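The woman behind Lemham's bread swap would like it known that she isn't a baker. She says this twice before the kettle has boiled, and once more as she saws into a seeded loaf that somebody left on her front step at seven in the morning, still in its paper.

"I can bake, sort of," she says. "I make a decent damper and a very ordinary sourdough. What I'm good at is wrapping things up and getting them to the right door."

The swap began three winters ago with five households on Westerberg Road and has since grown to 49, most of them within walking distance of one another. Members bake whatever they like once a fortnight, wrap it, label it, and hand it in at the old Lusari showroom, where it's matched with somebody else's baking and sent off again. You give a loaf and you get a loaf. There's no money in it and, she says with some feeling, there's no judging either.

"People get so nervous about their first one. They ring me up and apologise for the colour of the crust! I tell them, love, it's going to be toast by tomorrow, and whoever gets it will be thrilled they didn't have to make it."

She moved to Lemham after 23 years in the dispatch room at Grernent, a homewares firm, and the habits have stayed with her. She can't watch anyone tape a parcel without wanting to take over. At home she has a drawer for string, a drawer for paper and a shallow tray of pencil stubs for the labels, and she showed me all of them with great pride and at considerable length.

Paper is the subject she warms to most. In the early days the swap used whatever people had in the cupboard, plastic bags included, and the complaints about soft crusts came thick and fast. Then a neighbour turned up with a roll of white deli paper, and that was that.

"It's plain, it folds nicely, you can write on it. And the bread looks like a present, doesn't it? I like a bit of the top showing. You want to see what you're getting – that lovely brown dome – and you still want something to hold it by."

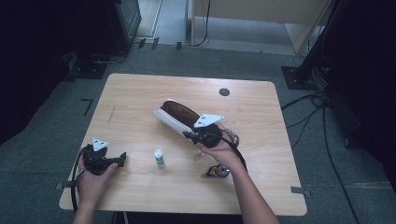

Do you wrap the bread while it's still warm?

"Never, if I can help it. Two hours on a rack at the very least, and longer for a heavy rye. Wrap it warm and the steam's got nowhere to go, so your crust goes leathery and the paper sags. I've had people bring them in hot from the oven, bless them, and I just unwrap the lot and we have a cuppa until they've cooled."

Her own method is simple enough, though she has opinions on every stage of it. The sheet should be twice the length of the loaf. The loaf goes down along one long side, the paper comes up and over, and the ends are tucked under so that the weight of the bread holds them. She'll allow string for a long walk home. Sticky tape she puts up with in beginners.

Long loaves are the tricky ones. A round cob more or less looks after itself, she reckons, but anything longer has a way of sliding out of one end, usually as you're bending down to a gate latch. For those she wraps the lower part snugly and leaves the crown bare, then carries it flat with a hand beneath the middle.

The table matters too, apparently. She likes a pale timber top with the corners rounded off, having ruined more than one cardigan on the other sort, and she likes it kept clear enough to turn a loaf the whole way round without knocking anything over. "Everybody puts their keys down. Everybody! And their hand cream and their reading glasses, and then we're ringing round at teatime asking who's gone home without them."

The labels say what the bread is, what's in it and when it was baked. A few members can't resist adding more. One retired history teacher dated a very dense spelt loaf 1066, and the family who received it sent back a card agreeing with him.

I asked whether she'd like to see the swap get bigger. She took a while over that one and cut us both another slice while she thought. A hundred households has been mentioned, and there's a street on the far side of the creek that's keen to join, but she isn't sure she wants a waiting list and a spreadsheet in her life again.

"I had all that at work. What I like now is knowing that the bloke at the corner puts too much salt in, and that the twins' mum does a cheese one in September when the chives are up. If we got to 100 I'd lose track of that, and I'd be a bit sad."

For now, newcomers are being paired with an existing member for their first two swaps, and she's still happy to show anyone how to fold an end. She sent me off with the rest of the seeded loaf, rewrapped in a fresh sheet, and instructions to put it cut side down on a board when I got home and leave it out of the fridge.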